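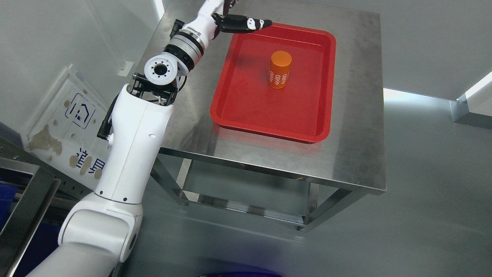

Kindari picking kit, anyone running one?
Started by plustie_dave, July 29, 2026

plustie_dave
We have had a Kindari kit on loan for 15 days and I have to say yes or no to the purchase soon. It is one white arm, the five-finger hand, the software licence and two days of setup by their people. The job we want it for is small parts picking from blue totes on flow rack, and putting things down on a tray at a steel bench. Low volume, lots of different items, nothing heavy.

I'd like to hear from people who have had one longer than we have. The sales side came through Gaden, who have been decent so far. The quote has the hand as a separate line and it costs more than I expected.

rackmonkey
Had ours since November. The arm is fine. The hand is the bit you pay for and the bit you will be ringing them about. What are you testing it with?

plustie_dave
Tins and cylinders mostly, as that's the bulk of what we pick. Bench work first, then the rack.
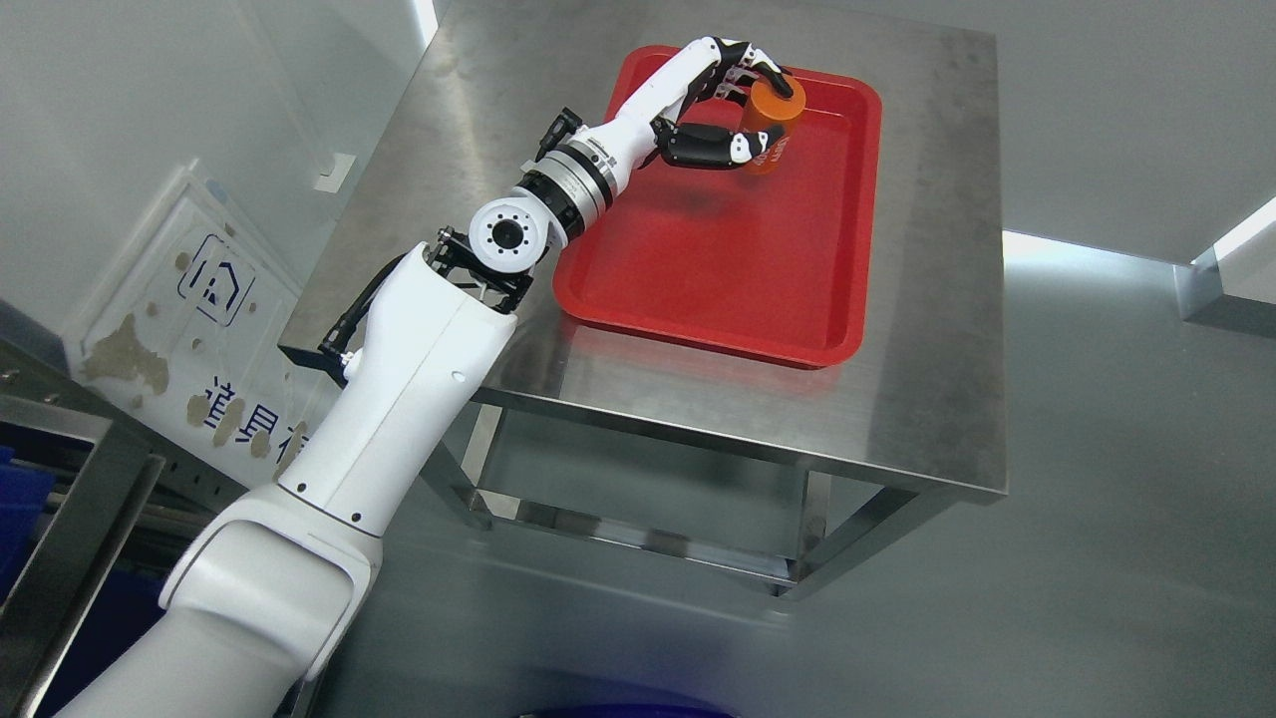 Hand closed round the orange cylinder, red tray on the bench.

It copes with round items well enough. Thin flat boxes are a different matter and I've stopped putting them in the test list until Gaden come back to me about the finger pads.

tolworth_k
I'll be the awkward one. Why do you want fingers at all? For cylinders a two-jaw gripper or a suction cup does the same work, costs a lot less and has far less in it to wear out. We looked at the Kindari and bought a Salgado gripper instead. It has done everything we asked.

rackmonkey
Depends on the stock. We have 151 lines on our rack and a suction cup would manage perhaps half of them. Changing tools between picks took longer than the pick.

tolworth_k
Then split the rack and let people do the odd shapes. I'm not against the thing, I just think most places are buying more hand than they need.

plustie_dave
Fair point, and my manager says the same. Reach is my other question. Our rack has two levels that matter and I want both done from one arm position.

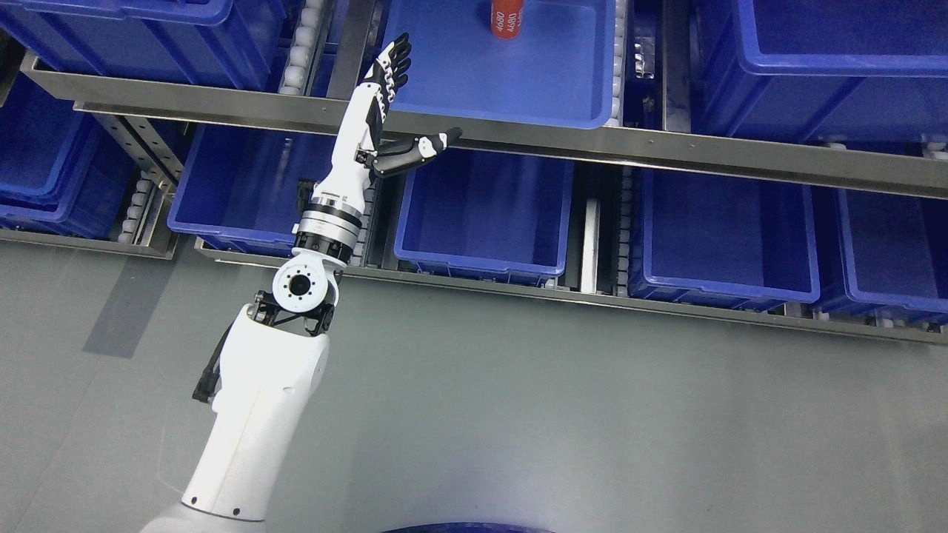
Hand open at the upper rail. Lower row of totes underneath.

Gaden's fitter says the top level is within reach on paper. I want to see it get to the back of a tote with the wrist turned, at normal speed, before I sign anything.

malte_e
Malte Ehlers here, I do installs but not for Kindari or Gaden, so take this as an outside view. Check three things. First, can it get a tin that is standing tight against the tote wall, because the thumb needs room. Second, what happens when the item isn't where it should be. Ask for it to stop and tell you, not to have another go for ever. Third, the cable down the upper arm. Look at the clips after a week of high reaches.

plustie_dave
Thanks. I hadn't thought of the clips. The second one is a setting, I think, but I'll get it in writing.

rackmonkey
It is a setting. Ours came with it at 9 tries, which is silly. Put it down to 2.

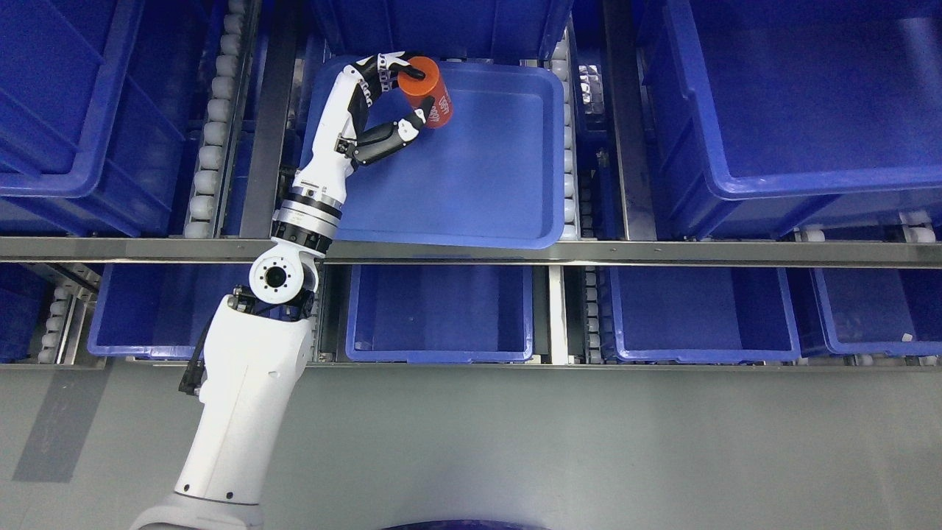 tolworth_k says the price is still the sticking point for him, and that for the cost of the hand he could have a second cheap arm working the other end of the rack. He'd want to see the service contract before going any further.

plustie_dave
The contract is one year parts and labour on the arm, but the finger pads count as consumables. No price list for the pads yet.

rackmonkey
Get that list. We order ours through Plustent and the delivery is quicker than going direct. Keep a spare set on the shelf.

plustie_dave
Will do. I've asked Gaden for another week on the loan so we can run the rack test properly. I'll post the pick times when I have them.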